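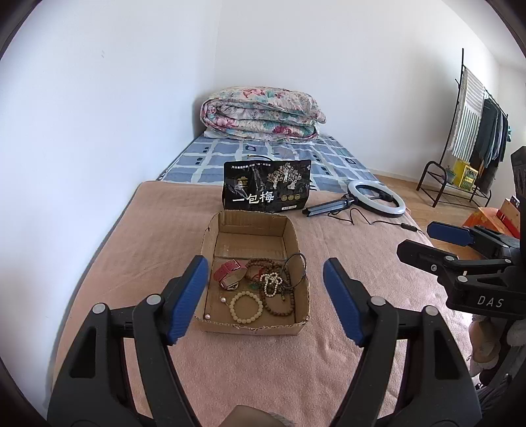 Beads, bangle and wristwatch in a cardboard box on the bed, with the blue-padded fingers on either side.

A bedroom build in Mimville
2022-07-16

The builder of Cliledia works days in a print shop and does most of the project in a bedroom. The mattress is the workbench. When we visited, the pink fleece blanket was still on it and a clothes rack stood off to the side.

Cliledia is a pair of hand-held grippers and the software that goes with them. You hold one in each hand, squeeze, and pick things up the way a two-fingered robot would. A camera on the gripper records what the fingers are doing. The recordings are meant to train a small arm that is bolted to a bench at Kemham, the shared workshop across town.

"The arm is the easy part to explain to people," the builder said. "They see an arm and they know what it is. Then I say most of my evenings go into picking up bracelets with two sticks, and I have to start over."

The first version was made in February and used straight fingers on a single hinge. It worked on blocks and cups and failed on anything flat. The tips swung in an arc as they closed, so they met at a different height depending on the size of the object. The present fingers have two linked bars each, and the pivots took longer to get right than anything else.

"If a pivot is tight, your hand gets tired and you start cheating. You tilt your wrist when you should squeeze. If it's loose, the tips wander. I went through 31 sets of bars before I stopped. A lot of those were the same shape with the hole moved a little."

The long triangular cutout in the outer bar was there to save weight, and it stayed after the weight stopped being a problem. It lets some of the background show through the finger, and the builder likes being able to see the edge of a box behind it.

The pads are blue and ribbed. Earlier ones were smooth and black. A bead would roll out sideways as soon as the tips closed on it, and black pads on black fingers were hard to make out in the video. The ribs helped with the beads. They did nothing for the watch, which has to be taken by the strap.

I asked why jewelry. Most home projects I have seen use blocks.

"Blocks behave. You put one down and it stays how you put it. A string of beads is a different object every time you drop it. You grab one bead and you don't know how much is coming with it. I wanted to find out if the arm could learn to lift a little, look, and lift some more."

Could it?

"Not reliably. With the stiff things, yes. A bangle leaning on the side of the box, it gets that most times. The long brown string, it pulls until something catches and then it keeps pulling. I have a current limit on the motor so it gives up before the string does."

There are 1,606 recordings so far. The builder threw out almost 1,000 earlier ones after finding that the clock on one gripper ran ahead of the other. The two videos looked fine when played separately. Side by side, one hand let go of a necklace before the other had taken it.

"I should have checked that in the first week. I had a little test where you tap both grippers together and look for the tap in both files. I wrote it, ran it once, and never ran it again. Now it's at the start of every session."

Light was the other steady problem. The room has white walls and changes a good deal from noon to evening. A ring light on a small folding tripod helps, though it puts highlights on anything shiny. The builder has decided to leave the highlights in. The workshop has strip lights, and the arm will have to deal with reflections there too.

The boxes are cut down from ordinary cardboard, and the cut rims are rough. A cleaner one made for the job lasted a few days before the fingers bent it. The parts for the grippers come partly from Bailly, a surplus dealer that sells screws and bearings by weight, and partly from the scrap bin at Kemham. A pair costs a little under 25 dollars without the cameras.

A session at home runs until the builder's hands get sore. The files go to the workshop on a drive, training runs overnight, and the arm gets tried on the next free evening. If it does badly on one item, that item goes back in the box for more recordings. Single pearls have been going back in for weeks.

"They're small, they're pale, and they end up in the corner. The finger covers the pearl right at the moment you want to see it. I tried coming in from the other side and then the wall of the box is in the way."

The next change is a narrower tip, already drawn but not cut. It would use the same pads, trimmed. The builder also wants a lid in the task, so the arm has to open a box before it can empty it, but that is waiting on the pearls.

Plans for the fingers are pinned up at Kemham next to the drill press, and anyone who uses the shop can copy them. The hole spacing on the second sheet is wrong and has been corrected in pencil.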